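3.2 保存容器の形状と収納時の扱い

本節では、台所の収納作業で頻繁に扱われる蓋付き保存容器について、形状の特徴と棚への収まり方を整理する。対象は、Skasimvilleの集合住宅で実施した収納調査において記録された容器類である。調査で記録した収納動作は952件であり、そのうち547件が蓋を閉じた状態の容器に関するものであった。残りは蓋と本体を分けて重ねる動作、および容器以外の小物の移動である。

蓋付き容器を収納の観点から見ると、外形寸法は本体のみでは定まらない。側面にラッチを備える型では、留め具を倒した状態と開いた状態とで占有幅が異なる。また、蓋の中央が一段高い型では、上に重ねる容器の底面が段差の内側に収まるか否かによって、積み重ねの安定性が変わる。Hungの分類(Shih-chieh Hung、私信)では前者を「側方張り出し」、後者を「上面段差」と呼んでおり、本稿でもこの用語を踏襲する。図3に代表例を示す。

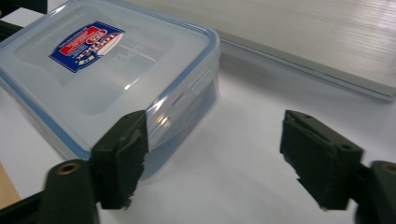

側方張り出しの影響は、容器を横に並べる場合に顕著である。留め具が開いたまま隣の容器に接すると、両者の間に隙間が生じ、棚の有効幅が減少する。一方、閉じた状態では張り出しは小さく、壁面との干渉も限られる。調査対象の世帯では、留め具を閉じてから棚に入れる手順が大半を占めたが、空の容器に限っては開いたまま置かれる例が散見された。

蓋の透明度も配置に影響する。半透明の蓋と透明な本体を組み合わせた容器では、上からの視認性が横からの視認性に劣るため、目線より低い段に置くと中身の判別に時間を要する。この傾向はIlerの収納台帳にも記載されており、同台帳では低い段の容器を手前に引き出して側面から確認する動作が、独立した項目として扱われている。

3.3 格子状の棚付きかごへの配置

収納先としては、固定棚のほかに、卓上に置くワイヤー製のかごを検討した。内部に上下の棚板をもつ型では、上段と下段で許容される容器の高さが異なる。上段の棚板が縁に近い位置にある場合、上段に置いた容器は縁より上に出やすく、格子による側方の支持をほとんど受けない。下段では逆に、棚板間の高さが容器の選択を制約する。配置作業の卓上の構成を図4に示す。

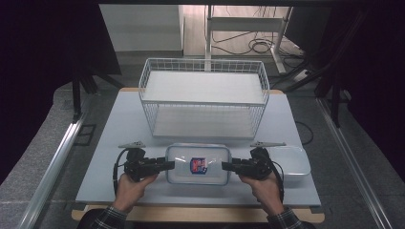
角の丸い直方体の容器は、格子の隅に寄せても角部に余地が残る。Wooの方法に従って底面積の比から充填率を求めると、この余地は容器が小さいほど相対的に大きくなる。ただし、充填率の高い配置が常に望ましいわけではない。容器の両端に指を入れる余裕がなければ、取り出しの際に隣の容器を動かす必要が生じるためである。

浅い角形トレーを併用する場合は、トレーを仮置き場として用いる手順と、小型容器をまとめて運ぶ手順とを区別した。前者ではトレーは卓上に残り、後者ではトレーごと収納先に移される。Florleyの試行では929件近くの動作にトレーが関与したが、両手順の混在が多く、単純な比較には適さない。そのため、以下の分析ではトレーを介さず、容器を直接かごに入れた動作のみを対象とする。

分析にあたっては、各動作を把持、移動、設置の3段階に分けた。把持の開始は容器の位置が変化する直前の接触とし、設置の終了は容器から接触が離れた時点とした。容器を棚板に置いた後に向きを直した場合は、修正が完了するまでを設置に含める。ラベルの向きを揃えるための回転も同様に扱った。段階ごとの所要時間の集計方法は3.4節で述べる。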